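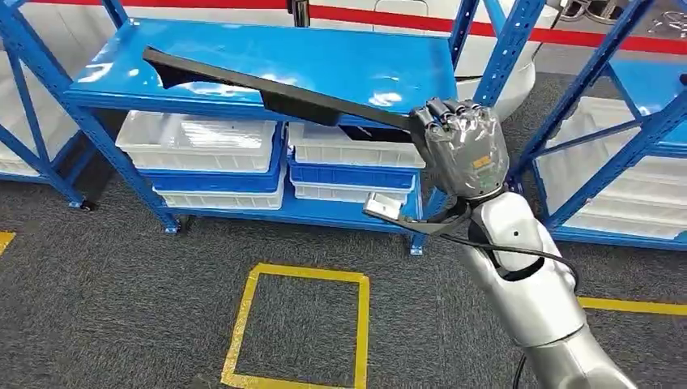
*By the blue metal shelves.*

# Keeping dry food good for longer, and wasting less of it

Updated 23/05/2025 by Aqeel Malik

I wrote the first version of these tips in January, for the families who take the evening cooking class at the Mokoena hall. Many of them asked me the same thing: how to buy rice, beans and flour in bigger bags, which are cheaper, without throwing away half of the bag later. My answers are collected on this page. They come from my own kitchen and from the kitchens of my neighbors.

## Before you buy

Look at what is at home first. I keep a sheet of paper inside the cupboard door, and each time I open the last bag of something I write it there. When I go to the store I take a photo of the sheet with my phone.

A big bag is a good price only if you will finish it. For two persons, a large bag of white rice is fine, but whole wheat flour should be bought small. It has oil in it and starts to smell like old nuts after some months. Brown rice does the same.

Compare the price for the same weight, and do not look only at the price on the bag. Last winter I found 800 grams of red lentils on sale which cost more per gram than the normal bag next to it.

## Jars and boxes

- Wash the jar, and then let it dry with the lid off for a full night. A little water under the rubber ring is enough to spoil flour.
- Do not pour new rice on top of old rice. Empty the jar, put the new rice in, and the old rice goes on top.
- Cut the cooking directions from the bag and put them in the jar, on the side where you can read them.
- Write the date on tape, on the jar and not on the lid. Lids get exchanged.
- Glass is best for spices and coffee. For beans, any box that closes well will do, also an old ice cream box.

If you are afraid of small moths, put new flour in the freezer for four days, still in its bag. After this leave it on the counter until it has the temperature of the room, and only then open it. My sister skipped the last part and got lumps as big as peas.

## Where to put it

The cupboard over the stove is the worst place in the kitchen, and in most homes I visit it is where the spices are. Choose the coolest cupboard, away from the dishwasher too. Potatoes and onions should be in the dark but not together.

Heavy things go low. Put the food that you must finish soon at the height of your eyes. I use one tray for it, and every dinner starts with a look at this tray.

## Ends of bags

A handful of lentils, a bit of barley and the last beans can all become one soup, but they need different times. Soak the beans during the night and cook them until they are almost soft. Then add the barley, and the lentils for the last 15 minutes or a little more. Salt and lemon at the end.

Broken pasta of different shapes: put it in a cloth, break it smaller with a rolling pin, and use it in broth.

Old bread, if it is dry and has no mold, can be grated and kept in a jar for around 2 weeks.

If you have another way to keep whole wheat flour in summer, please leave a note for me at the Mokoena hall. My freezer is already full.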